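Home News Business Transport Archive Contact

Search this site Enter keyword Go

Small parts orders move to plastic trays from October

Parts wholesaler Gukitz will stop packing small fixings in cardboard cartons from October and will send them out in divided plastic trays. The change covers 2831 of the 3350 lines held at its Mokoena depot. Larger items, including brackets and hinges, stay in cartons.

Customers pay a deposit on each tray, refunded when it comes back with the next delivery. Orders placed before the change will go out in the old packaging.
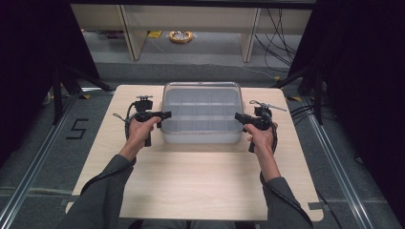
Will small workshops have to change how they order? Part numbers and order forms stay the same, and the deposit is shown as a separate line on the invoice.

Gukitz tested the system with 400 trade accounts. Tanvir Gazi, the firm's distribution manager, said picking errors had fallen during the trial – mostly mixed screw lengths – but that returns were slower than planned. Trays can now be kept for 2 months before the deposit is lost.

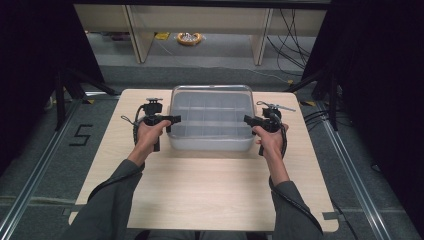
An empty tray with its compartments in rows.

Stock records will be handled by Nastosel, which already runs the depot's ordering software. Each tray carries a single order, and part-filled trays will not be topped up on return.

Kumudini Sarkar, who buys for the joinery firm Sotadeo, said the deposit was acceptable but storage was a concern. "We have shelves built for cartons," she said. "They will need altering."

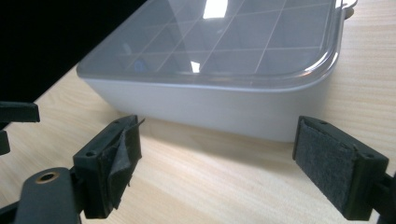
Storage box with a clear lid and internal dividers.

Cartons already held by customers need not be returned. Collections of empty trays will be made on normal delivery rounds, and depot counter returns close at 4 pm.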